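Equipment Planning Report, Second Half
Dulgate Manipulation Lab
Prepared for the Skasis equipment fund
28th December

Summary

The lab asked the fund for support with a second round of equipment for the tabletop manipulation project. This report covers what has been bought, what has been put off, and what we would like to change in the plan before the next payment in May. Spending is under the approved total. One line is over, and two lines have not been touched.

Purchases to date

The largest item in the original plan was arm hardware, and that line is closed. The remaining money in this period went to the parts that sit around the arms: clamps, extrusion, cable, wrist camera mounts, and spare gripper fingers. These are small orders, but there were a lot of them, and shipping cost more than we planned for. Shipping is the line that is over. We have started placing one combined order a month with Trarkley and will keep doing that.

Spare fingers were the most useful purchase of the period. In the spring a worn pair could stop work until replacements arrived. We now keep 8 pairs on the shelf and reorder when the shelf is down to 2.

The wrist cameras were bought as planned. We did not buy the extended warranty. The supplier's terms exclude damage from contact with the table or the workpiece, and those are the cases we would want covered.

Work at hand

Current work is picking small objects off a wood tabletop with a parallel-jaw gripper. The objects are cheap and we replace them out of the consumables line. The budget question for this task is how much of the sensing should be on the wrist and how much should be on stands around the table, and it affects most of what we plan to order next year.

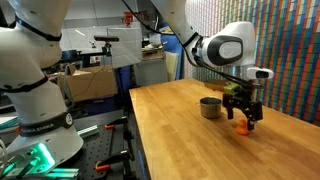
Ševčík asked after the autumn review whether the lab should stop buying clamps and brackets piece by piece and pay for one fixed, welded frame for the whole cell. The comment went on to say that a frame would cost more at the start but would put an end to the small orders, and that every time a mount is moved the cameras have to be calibrated again, which is staff time the budget does not show.

We looked into this. The point about staff time is fair, and we have added a line for calibration hours to the revised plan so that the cost can be seen. We do not recommend the frame this year. The layout of the cell is still changing from one task to the next, and the frame quotes we received did not include modification after delivery. Extrusion and clamps can be reused in any later layout. We will get new quotes once the layout has stayed the same for a full quarter.

Items put off

The force sensors have not been ordered. The model in the original plan has a long lead time, and the adapter plate would have to be made to order. We are comparing it with a less expensive unit from Trarkley and expect to decide before May.

The second workstation has also not been ordered. The existing machine handles recording without trouble. It is slow at processing overnight, but jobs have been done by morning on all but 5 nights in the period. We would like to hold this money back and not spend it only because it was approved.

Requested changes

We ask the fund to approve the following:

Move the unspent workstation money into a reserve for repairs. The arms are used daily and the plan has no repair line at present. A single joint repair would take up the whole of the consumables budget.

Raise the shipping line to match what was spent this period.

Add calibration hours as described above, paid from the staff line with no change to the total.

Allow the force sensor to be bought from either supplier, provided the price is at or below the approved figure.

Risks

The main risk is lead time. Custom parts have been arriving 7 weeks after the order, and the plan assumed less than that. Orders for anything needed in May should be placed in January. If approval of the changes comes later than that, we will go ahead with the original list for the adapter plates only and wait on the rest.

Floor space is a smaller concern. Any added camera stand takes room that is also used for storage, and we may need shelving. We have not asked for money for this and expect to cover it from the lab's own funds.

Invoices and the updated order list have been sent separately.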